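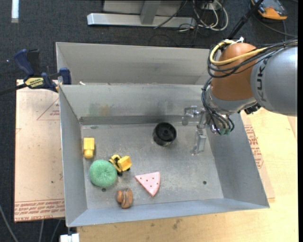

Mindmont, encens en cônes et grains pour la puja

Référence Pichon 780
Conditionnement : boîte de 200 cônes ou sachet de grains de 300 g
Expédition depuis notre atelier de Riveck

Description du produit

Mindmont est un encens au santal et au benjoin destiné au culte domestique hindou. La recette a été mise au point par Agustina Núñez à la demande de plusieurs familles qui cherchaient un parfum assez discret pour une pièce fermée. La pâte contient du bois moulu, de la résine, un liant végétal et un peu de camphre. Elle ne contient ni corne, ni os, ni gélatine, ni aucun autre produit d'origine animale. Le miel, présent dans l'ancienne version, a été retiré.

Le cône brûle pendant vingt minutes environ, le temps d'une récitation courte. Les grains se posent sur un charbon et conviennent mieux aux offrandes longues ou aux jours de fête, quand on recharge le brûleur plusieurs fois.

Usage

Dans la puja en seize offrandes, l'encens (dhupa) vient après les fleurs et avant la lampe (dipa). On allume le cône à la flamme d'une lampe déjà consacrée ou à l'allumette, on laisse prendre la pointe, puis on éteint la flamme d'un geste de la main. L'usage veut qu'on ne souffle pas dessus. L'encens est présenté à la divinité de la main droite, en cercles dans le sens des aiguilles d'une montre, pendant que la main gauche tient la clochette.

Certains acheteurs nous demandent s'il faut un encens différent selon la divinité. Les habitudes varient d'une région et d'une lignée à l'autre. Le santal est couramment offert à Vishnou et à Krishna, le benjoin et le camphre à Shiva. Mindmont réunit les trois et peut servir pour un autel où plusieurs images sont honorées ensemble. Si votre famille suit une règle précise, gardez-la.

Composition

Santal moulu, résine de benjoin, poudre de makko, camphre, eau. Sans salpêtre ni colorant.

Accessoires compatibles

Brûleur Protirell en laiton, petit modèle, pour les cônes
Brûleur Protirell à manche, pour les grains sur charbon
Charbons sans salpêtre, rouleau de dix
Pince à charbon

Le petit modèle chauffe par le dessous. Posez-le sur une soucoupe ou sur un lit de sable. Le manche du grand modèle est en bois et peut se dévisser pour le nettoyage.

Conservation

Boîte fermée, à l'abri de l'humidité. Un cône qui a pris l'eau s'éteint à mi-hauteur ; il peut être séché deux jours à l'air libre et réutilisé. Les grains collent entre eux par forte chaleur sans que le parfum en souffre.

Précautions

Ne laissez pas l'encens brûler sans surveillance. Aérez après usage. Tenez les charbons loin des tissus de l'autel et des guirlandes sèches. Les cendres froides peuvent être déposées au pied d'une plante.

Commandes pour temples et associations

Les cônes sont aussi vendus en carton de 3 000 pièces, sans boîte individuelle. Écrivez à Rosine Guillot, au service des commandes, en précisant l'adresse de livraison et la date de la fête. Pour Navaratri et Divali, les cartons doivent être réservés avant le début d'octobre. Les retraits sur place se font l'après-midi à partir de 14 heures.

Avis

« Parfum franc, peu de fumée. Le cône tient bien droit dans le brûleur. » Didier Texier

« J'utilise les grains pour l'arati du soir. Un peu plus de camphre ne m'aurait pas déplu. » Rocío Arroyo

« Deux cônes cassés dans la boîte, remplacés à la commande suivante. » Aidan Ó Dálaigh

Produits associés

Mèches de coton pour lampe à ghee
Poudre de kumkum, pot à couvercle
Clochette de puja Protirell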